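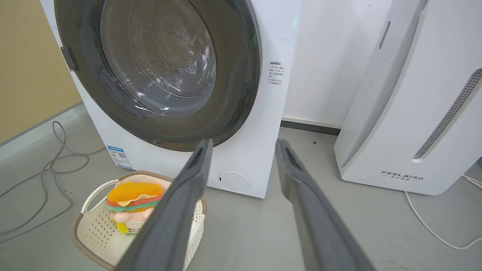
Front-loading washing machine with round glass door.

Skistard 101 Ultrasonic Aroma Diffuser

Item no. 2079
Supplied by Prondier

The Skistard 101 is a tabletop diffuser for essential oils and water. It uses a vibrating ceramic disc to produce a cool mist, so the oil is not heated. It is intended for bedrooms, treatment rooms, utility rooms and small offices.

Operation

Remove the lid and fill the tank with tap water to the line marked on the inner wall. Add the oil to the water, replace the lid and press the left-hand button. The first press gives continuous mist. The second gives intermittent mist, with equal on and off periods. The third switches the unit off. The right-hand button controls the light ring, which can be left off in either mist setting.

The unit stops when the water falls below the sensor. It does not restart by itself after refilling.

Oils

Any pure essential oil may be used. Thin oils such as lemon, eucalyptus and peppermint disperse quickly and leave little behind. Thicker oils, including vetiver, sandalwood and patchouli, tend to coat the disc and should be blended with a thinner oil – equal parts is a reasonable starting point. Do not use carrier oils, bath oils or ready-mixed massage blends. These will block the disc, and the warranty does not cover the damage.

Oils are sold separately. The Cumov range is stocked in single bottles and in sets.

Cleaning

Empty the tank after each use, pouring from the side opposite the air outlet. Wipe the inside with a soft cloth. Once a week, or when changing to a different oil, wipe the disc with a cotton bud dipped in surgical spirit and rinse the tank. No part of the diffuser may be put in a dishwasher or held under a running tap.

Specification

Control: two push buttons
Mist settings: continuous, intermittent
Rated disc life: 3000 hours
Power: mains adaptor, UK plug (included)
Lid and tank: BPA-free polypropylene
Warranty: 2 years

In the box

Diffuser, lid, mains adaptor, measuring cup, instruction leaflet. A replacement disc can be ordered as a spare part and is fitted from below with a small crosshead screwdriver.

Safety

Keep out of reach of children and pets. Some oils, tea tree among them, are harmful to cats and dogs, and the room should be left open so that animals can leave it. Anyone who is pregnant or has asthma should ask a pharmacist or doctor before use.

Technical questions: Wouter Jacobs, product support
Trade orders: Snežana Perić

Page last revised 1 Apr 2021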